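The quiet return of the coloured kitchen 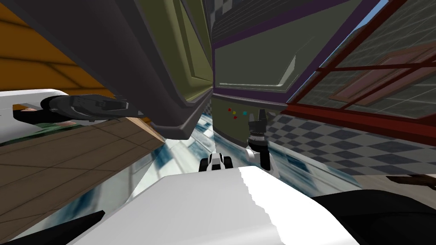
Orange wall, white worktop and an olive green panel in a computer-rendered interior.

For years the safe choice was white. Estate agents liked it, landlords liked it, and most showrooms had little else on the floor. Elsa Blomqvist, who runs the Hägglund paint shop in Rurnova, remembers selling the same three off-whites from morning to closing time.

That began to change last April. Olive was the first to move, then rust, then a strong orange that she had kept on the shelf mainly for front doors. The shop now mixes 33 shades for kitchen use, and a tester pot covers enough wall to judge the colour in daylight and again in the evening.

"People come in with a cushion or a plate and want the wall to match it," Blomqvist says. "I tell them to paint a big piece of card first and live with it for a week."

Cost is part of the appeal. Windari, a small firm of fitters two streets away, charges around 625 to sand, prime and paint the doors of an average kitchen. The same kitchen with new doors came to 2762 on a recent quote.

Preparation takes most of the time. Grease has to come off with sugar soap, and old varnish needs a proper sanding before the primer goes on. Windari allows two days for drying between coats in winter. Handles are taken off and bagged by drawer.

Blomqvist's own kitchen is dark green below and cream above. She is thinking of doing the larder door in mustard, but has not yet bought the paint.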